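**Brarnotley Textile Reuse Service publishes plain folding guide for donated clothing**

*Brarnotley, December*

The Brarnotley Textile Reuse Service has today published a short guide to folding and stacking donated garments, for use by charity shops, schools and households preparing clothes for collection. The guide runs to 20 pages and is free of charge.

Almost 3,000 bags of clothing reached the service over the past year. Much of it was clean and fit to wear, yet arrived so tightly bundled that it had to be pressed before it could be put on sale. Dark cotton and knitted items were the most affected, as creases and lint show readily on black cloth.
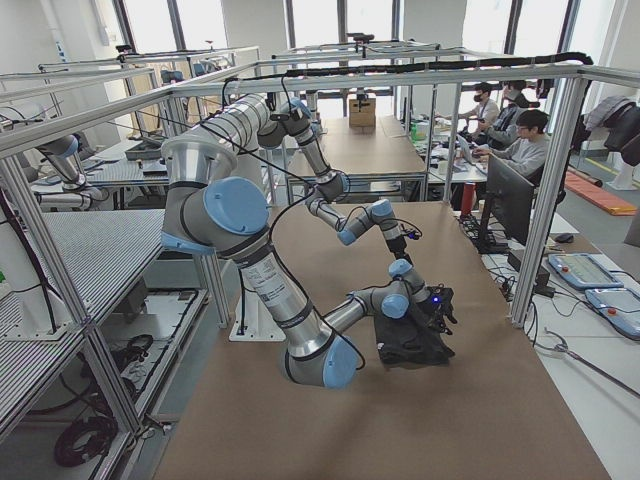

The service has therefore settled on one method for T-shirts and similar tops. The garment is spread on a broad, clear table, smoothed from the centre outwards and folded into a rectangle of a set width. The same width is used for every adult size, so that piles stand straight on a shelf or in a box.

"People are generous with their clothes and we would like those clothes to reach the next owner in good order," said Nkechi Idahosa, Head of Collections. "A shirt that has been folded with a little care can go straight out to the shop floor."
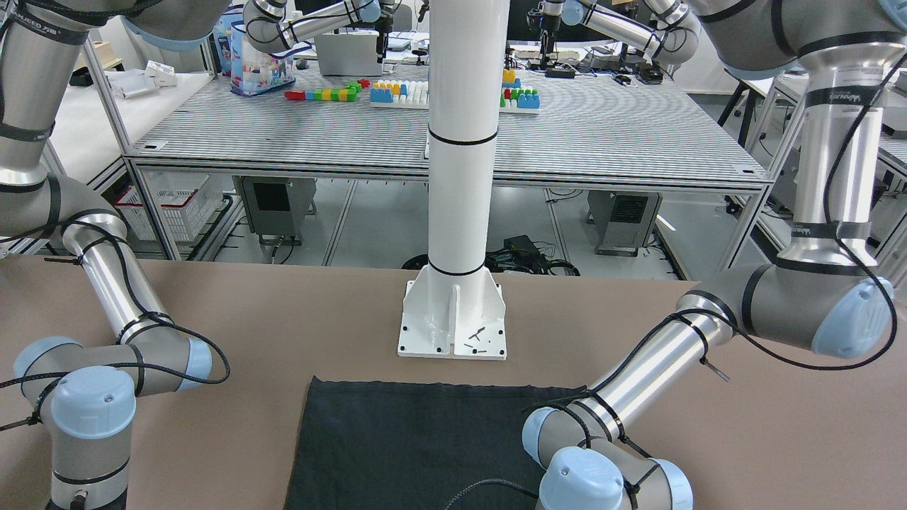

The guide also gives advice on work surfaces. It recommends a plain tabletop in a colour that contrasts with the cloth, good daylight where possible, and enough depth for a garment to lie flat before the first fold is made. Sorting rooms at Esel and Lyons will adopt these recommendations in the new year.

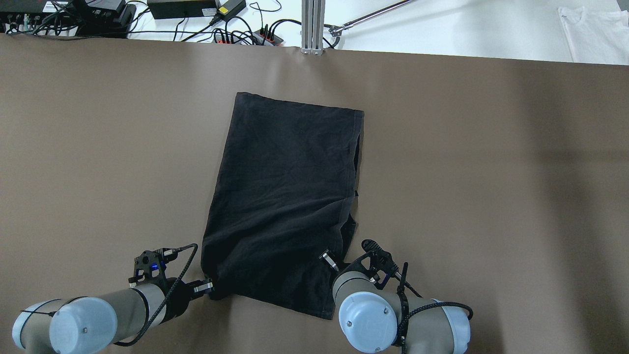

*A black garment folded into a rough rectangle on a brown tabletop, with some creasing still in the fabric.*

Deisy Chávez, who wrote the guide, said that the final smoothing was the step most often left out. "The corners are held, the edges are brought level and the creases are eased out by hand – it takes very little time, and the pile is far neater for it."

Printed copies will be sent to 400 shops and schools. The work was paid for by a grant from the Zarkonness Fund.
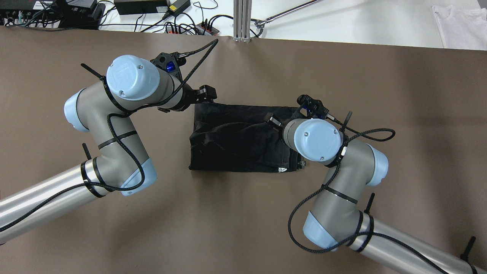
## Notes to editors

- The guide covers 4 types of garment: T-shirts, jumpers, trousers and children's wear.
- Printed copies may be requested from the Collections Office at Brarnotley.
- Nkechi Idahosa and Deisy Chávez are available for interview by arrangement with the press desk.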